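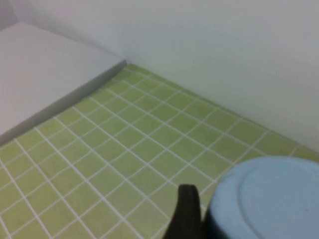
Light blue against pale green.

Stisholm paint swap returns in September

Last year's swap in Stisholm took in 113 cans of leftover paint, and most went home with someone new. Doors open at 9 a.m. at the Korthorpe Road hall. Bring cans that are at least a quarter full, with the lid on tight and the color written on the side. 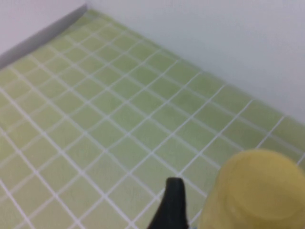

Oil-based paint can't be accepted this time - take it to the county drop-off. Entry is free, and there is a limit of five cans per household.
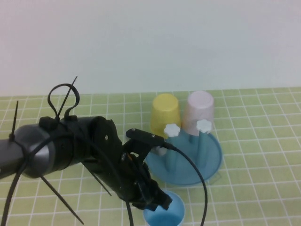

A light blue cup on the green grid.

Hatutell will run a color matching table until noon. Bring a chip at least an inch wide.

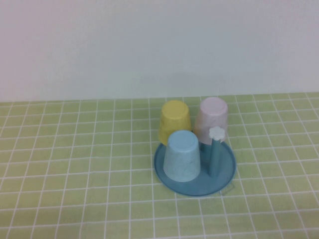 Pale wall, green squares and toy tableware.

Leftover white goes to the Mirani Street shelter for its hallways.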